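Breakfast Host Wanted at Justlow House, Skestel

We are looking for a friendly early riser to join us at Justlow House, the guesthouse at the top end of Skestel. Gunvor Granström has run our mornings for longer than any of us can remember, and she is finally going to spend more time with her grandchildren (we will miss her cardamom buns terribly!). So there is a place to fill, and we would love to fill it with someone who likes people, even before seven o'clock.

Our guests are a mixed crowd – walkers, visiting families, the odd wedding party – and many of them come back every June. Breakfast is where they get to know us, and plenty of them will want to tell you all about their blisters before the coffee is poured. If that sounds like a nice way to begin a day, please keep reading. 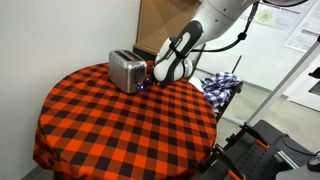
What you will be doing

You will set the tables, put out bread, fruit and cereal, keep the coffee coming, and take orders for eggs through to Ihor Melnychuk in the kitchen. After ten you will clear away, start the tablecloths in the wash and write up the shopping list for the next day. In the quieter months there is also some light baking, if you enjoy it. Gunvor will stay on for your first two weeks and show you where everything lives.

The job is 26 hours a week, Thursday through Monday, and pays $377 a week before taxes. Meals on shift are included, and there is a small room over the garage that you are welcome to rent for $190 a month if you don't live close by.
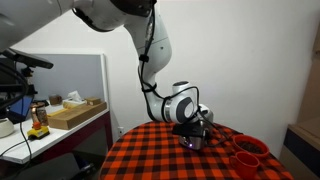 ABOUT YOU

You don't need hotel experience. Shaohua Fan, who now manages our front desk, came to us from a shoe store and picked it all up as she went. We do ask that you can lift a full tray, that you are comfortable chatting with strangers, and that you can get here by 6:15, as the first bus doesn't arrive until later. A second language is a lovely extra.

How to apply

Please write a short letter about yourself to Carol Oakley and drop it at the front desk, or mail it to us, by Wednesday, July 13, 2022. A résumé is fine too, though Carol does prefer a letter. She will call everyone back, and we will invite a few people to come by for breakfast and a chat.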